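Registering a player transfer between amateur clubs in the Keane Sunday League

These notes cover the steps a club secretary follows to move a player from one member club to another during the season. They apply to adult open-age football only. Youth registrations run on a separate form and a separate timetable. The procedure was last revised in November, when the paper form was withdrawn and everything moved to Folov, the league's registration system.

Before you start

You need the following to hand:

The player's full name and date of birth, exactly as they appear on the existing registration.
The player's registration number. It is printed on the squad list of the current club.
An email address that belongs to the player. Shared club addresses are rejected.
A head-and-shoulders photo, less than 800 KB in size.
Your own Folov login with the "Secretary" role. A "Manager" login can view transfers but cannot submit them.

If the player has never been registered with any club in the league, stop and use the new registration process. A transfer can only be raised against an existing record. Creating a second record for the same person leads to a duplicate flag, and neither record can be used until the registrations officer has merged them.

Step 1. Give notice of approach

The receiving club must tell the current club in writing that it intends to sign the player. Email is acceptable. Send it to the secretary, not the manager, and copy in the registrations officer, Ita Dolan. The notice should state the player's name, the name of your club and the date on which you intend to raise the transfer.

Six clear days must pass between the notice and the transfer request. The day of sending and the day of the request do not count. If the current club replies earlier to say it has no objection, the period can be waived, and the reply should be uploaded at Step 3.

A player who is not under registration at the time (for example, one released at the end of last season) does not need a notice of approach. Folov shows such players with the status "Unattached".

Step 2. Check for anything outstanding

Open the player's record and select the Status tab. There are three fields to look at.

Suspension. A suspended player can be transferred, but the suspension moves with the player and is served in the new club's matches. Enter the remaining matches in your own records, as the match-day sheet will not block the selection for you.

Debt. The current club may object to a transfer if the player owes subscriptions or fines. The objection has to be entered on the system with an amount against it. A verbal claim has no standing. Kit that has not been returned is treated as a debt only if the player signed for it.

Cup appearances. A player who has appeared in a cup tie for one club may not play for another in the same competition that season. Jesano Rovers lost a quarter-final on this point last year, so read the field even if the player says he was an unused substitute. An unused substitute is not cup-tied.
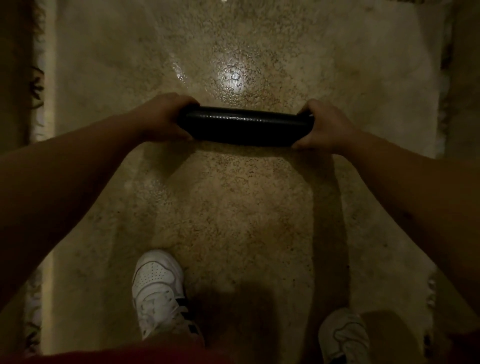 If any of the three fields is blank, the record has not been updated since the old system was closed. Ask the registrations officer to refresh it before you go further. A request raised against a blank field will be returned.

Step 3. Raise the request

1. Log in and choose Players, then Transfers, then New request.
2. Enter the registration number and press Find. Check the name and date of birth against your notes.
3. Under "Transfer type", choose Permanent. Loans are not permitted between clubs in the same division.
4. Enter the date of the notice of approach and attach a copy. PDF and plain text files are both accepted.
5. Upload the photo. The system will offer to reuse the old one if it is less than two seasons old.
6. Enter the player's email address and press Send for consent.

The request now has the status "Awaiting player". You can edit it until the player has opened the consent link. After that it is locked, and a mistake can only be corrected by cancelling and starting again.

Step 4. Player consent

The player receives a link which stays open for 72 hours. He has to confirm his details, accept the league's code of conduct and type his name in the signature box. The secretary must not do this on the player's behalf, even with permission. Folov logs the device used, and consents given from the same device as the request are passed to the registrations officer for checking.

If the link expires, open the request and press Resend. There is no need to repeat the notice of approach.

Step 5. Response from the current club

Once the player has consented, the current club has three days to accept or object. If it does neither, the transfer goes forward automatically at the end of the third day.

Objections are heard by the league secretary, Rhydian Jarman. Both clubs are asked for a short written statement. The player remains registered with the current club while the objection is open and may continue to play for it. Most objections concern unpaid subscriptions and are withdrawn on payment, in which case the current club should press Withdraw objection. Until it does so, the transfer will not move, whatever has been agreed by phone.

Step 6. Pay the fee and confirm

The transfer fee is £6 per player and is charged to the receiving club's account. Clubs with a negative balance cannot complete a transfer. Top-ups by card appear at once; bank transfers may take until the next working day.

When the fee has been taken, the status changes to "Complete" and a confirmation is emailed to both secretaries. The player is eligible from the date and time shown on the confirmation. For a Sunday fixture, this must be no later than 5 p.m. on the day before. A confirmation timed after that hour is valid for the following fixture only.

Print the confirmation or save it to your phone. Referees may ask for it if the player's name is missing from the downloaded squad list, which is refreshed once a night.

Squad limits and deadlines

Each club may hold up to 39 registered players across all its sides. If you are at the limit, Folov will let you raise a request but will not complete it. Release a player first, using Players, then Release. A released player becomes Unattached at midnight.

No club may sign more than four players from any one other club in a season. The count includes players who passed through an unattached period of less than 28 days.

Transfers close at the end of the last day of February. A request which is still awaiting consent or a response at that point lapses, and the fee is not charged.

Common error messages

"Record not found". The registration number has been typed with the club prefix. Enter the digits only.

"Notice period not met". Count the days again, leaving out both end dates.

"Error 69: club mismatch". The player has moved since your squad list was printed. Search by name and date of birth to find the current club, then send a fresh notice of approach to that club.

"Request locked". The player has opened the link. Cancel the request if it contains a mistake, otherwise wait.

Flosirer Athletic and other clubs with more than one side should note that moving a player between their own sides is not a transfer. Use Players, then Assign team. No fee is payable, and the change takes effect when saved.

Queries about a transfer in progress should quote the request reference from the top right of the page.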